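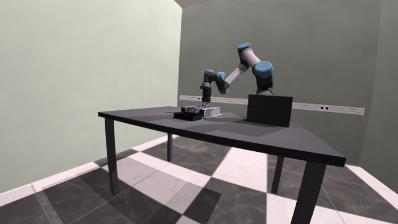
The sim arm going in for the small parts, checkerboard floor and all.

So I finally have a number I'm happy with! I've been training the Jiltell policy purely in sim, and last month I started randomizing the lighting and the spot where the parts sit on the table (floor stays put, I like my floor). With the old fixed setup it got 425 grasps out of 548. Same number of tries with the randomized training, and the misses dropped to 70 – I ran it twice to be sure.

The other change was slowing the last bit of the descent. Ward Segers kept telling me to do that and I kept ignoring him, sorry Ward. Training takes 11 hours now, so I mostly start it before bed. Next up is friction, which I've been guessing at so far.

3 comments

henero_fan: Did you test both on the same random seeds?

Reply from author: Yep, same list for both!

Ward Segers: Apology accepted. Now try a slower close on the fingers too.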